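Werdale ground floor - monthly walk-through, April
Filled in by: me, with Maksym Melnychuk checking over my shoulder
Area: 1,615 square feet, lounge end and kitchenette

I do this on a Thursday before lunch, when the place is quiet enough to crawl under things. OK means I checked it and I'm happy. FIX means somebody gets a message from me!

1. Floor clear of trip hazards - OK
The concrete is scuffed and has those faint lines all over it, but I ran my shoe along every one I could find and nothing catches. Scuffs are looks, so I'm leaving them alone.

2. Round table, stability - OK, with a grumble
I leaned on it from four sides (my very scientific method) and it rocked a hair toward the window. Tightened the bolt underneath and it stopped. Please check it again next month, I don't fully trust that bolt.

3. Round table, top and rim - OK
Ran a dry cloth all the way around the edge and it didn't snag once. Last month I wrote up a splinter and Maksym sanded it down the same afternoon - nice job, I couldn't find the spot.

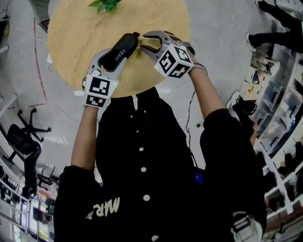

4. Bottles and drinks near the edge - FIX (small)
I know I go on about this. A bottle lying on its side on a round table will roll, and it always picks the side with no chair. Stand them up, caps on, a hand's width in from the rim. Spills on smooth concrete are slippery and you don't see them until you're in them.

5. Plants - OK
Leaves look nice and green. The saucer had no cracks and no water under it. Whoever waters on Mondays, you're doing great, just don't fill it past the line.

6. Loose cables - FIX
One charger was stretched from the wall to the couch at ankle height. I moved it, but it'll be back by tomorrow, so I've asked for a second Matgate floor cover. The first one has held up really well.

7. Fire extinguisher, tag 2844 - OK
Needle in the green, pin in, seal not broken. Somebody had hung a tote bag on it. I took the tote bag to lost and found.

8. Exit door - OK
Opens all the way with one push, and the sign is lit. The 35-inch gap in front was clear this time (thank you!!).

9. Kitchenette - FIX
The Fröhlich kettle has a wobbly lid. It still clicks shut if you press hard, but people pour with it half open and that's how you get a burned hand. I put a sticky note on it and asked Cetex for a new lid.

10. First aid box - OK
Restocked the small bandages. Gloves and wipes are fine through summer.

Open items: 4, 6, 9. Maksym is taking the kettle and the cable cover, and I'll do the bottle reminder at the morning meeting.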